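3.2 Saisie d'objets allongés avec la pince portative Warkstead

Le kit évalué comprend une pince portative à deux doigts, une caméra solidaire du corps de la pince et le logiciel d'acquisition Camargo, fourni par le même distributeur. L'opérateur tient l'outil à la main et exécute la tâche ; les trajectoires enregistrées servent ensuite à l'apprentissage d'une politique de commande. Nous avons retenu la version commerciale sans modification, avec les doigts d'origine et les réglages proposés par défaut à l'installation.

Le protocole porte sur des ustensiles de ménage en plastique, posés sur un plan de travail blanc. Ce choix est défavorable au suivi visuel : les objets de teinte crème s'y détachent peu, et les surfaces lisses offrent un nombre limité de points d'intérêt. Les doigts noirs mats constituent en revanche un repère stable dans le champ de la caméra. La figure 4 montre une prise sur une pièce tubulaire dont la partie inférieure s'ouvre en canal, les doigts étant appliqués sur les deux parois latérales, avec une pelle à poussière posée sur le plan.

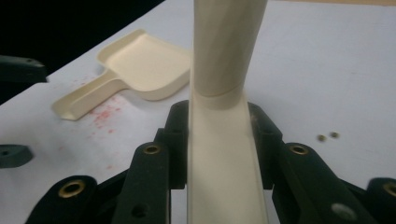 Figure 4. Prise bilatérale d'un tube en plastique crème à proximité de la jonction entre section cylindrique et canal en U. Vue de la caméra embarquée.

Chaque condition a fait l'objet de 100 démonstrations, réparties entre deux opérateurs ayant suivi la même séance de prise en main. Une démonstration est rejetée lorsque le logiciel signale une perte de localisation ou lorsque l'objet quitte la pince avant la consigne de dépose. Les rejets sont conservés dans un répertoire distinct et n'entrent pas dans le calcul des durées. L'horodatage des images et celui de l'ouverture des doigts sont produits par deux horloges séparées ; le recalage est effectué a posteriori par Camargo, sans accès aux paramètres intermédiaires.

La documentation du fabricant ne précise pas le couple de serrage admissible sur des parois minces. Nous avons donc fixé la consigne par essais successifs sur le jeu d'objets Pevdale, en retenant la valeur la plus faible qui évite le glissement en position verticale. Pour les pièces longues, le point de prise influe davantage que l'effort : une saisie éloignée du centre de masse induit une rotation lente autour de l'axe des doigts – phénomène que l'ouverture mesurée ne permet pas de détecter. L'annotation de ces rotations a été faite manuellement, image par image, sur un sous-ensemble de 140 séquences.

Les résultats par catégorie d'objet sont donnés en section 3.3. La comparaison avec la pince Calimness, dont les doigts sont plus larges, y est limitée aux pièces communes aux deux campagnes.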